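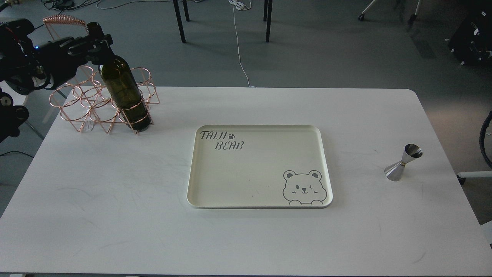
Wine bottle and wire rack, hand closed on the neck

Re: [bench-budget] second hand, quotes so far

Two quotes are in for the spare finger set. Tronell wants $1,244 with shipping included. Sironlow is at $1,187 but charges freight on top and won't give me a figure until we send the Betport address. I expect they end up close to even.

I'd go with Tronell. They list the fingers as a stock item and the finger pads come in the same box. Sironlow builds to order, and the last lead time I got from them was 2 months.

The bar set task is what I'm planning against. Bottle, rack, tray and jigger cover most of what we need for grasping – smooth glass, thin wire, a raised rim and a small polished metal part. I don't want to buy more props this year.

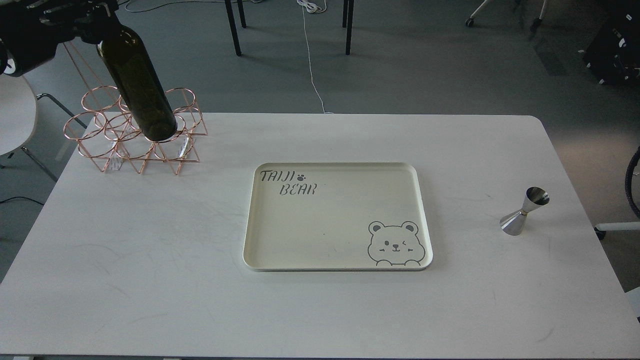
What we do need is a table. The white one is scuffed, mostly on the left half, and I'd like to have a clean top before October. Pettigrew sells the top without legs, so I've put that on the sheet as its own line. The finger set and the top together have to stay inside the amount Gus gave. His note is copied below for anyone who joined the list after it went out. 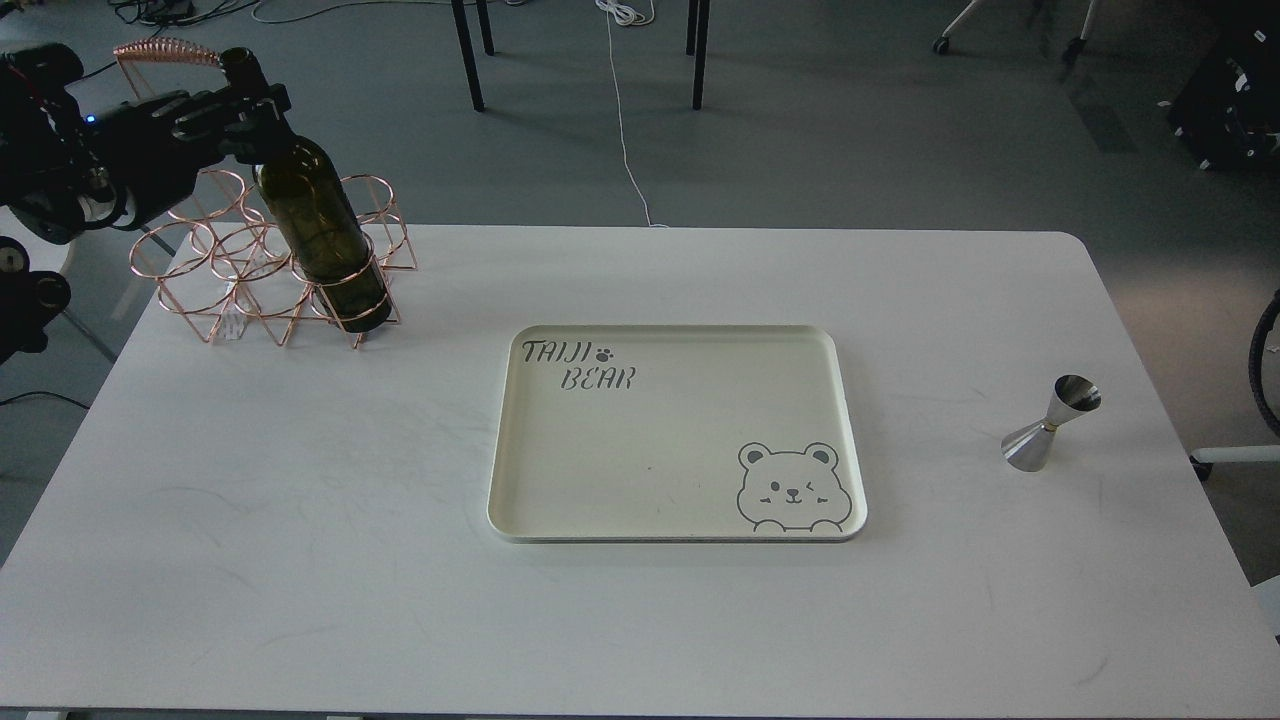 Gus Strickland wrote:

The limit for the bench is $2,000, and that includes freight. If a quote leaves freight open, treat it as not a quote yet. I would hold the table top until the fingers are ordered. Please send me the part numbers – I can't raise an order from a product name.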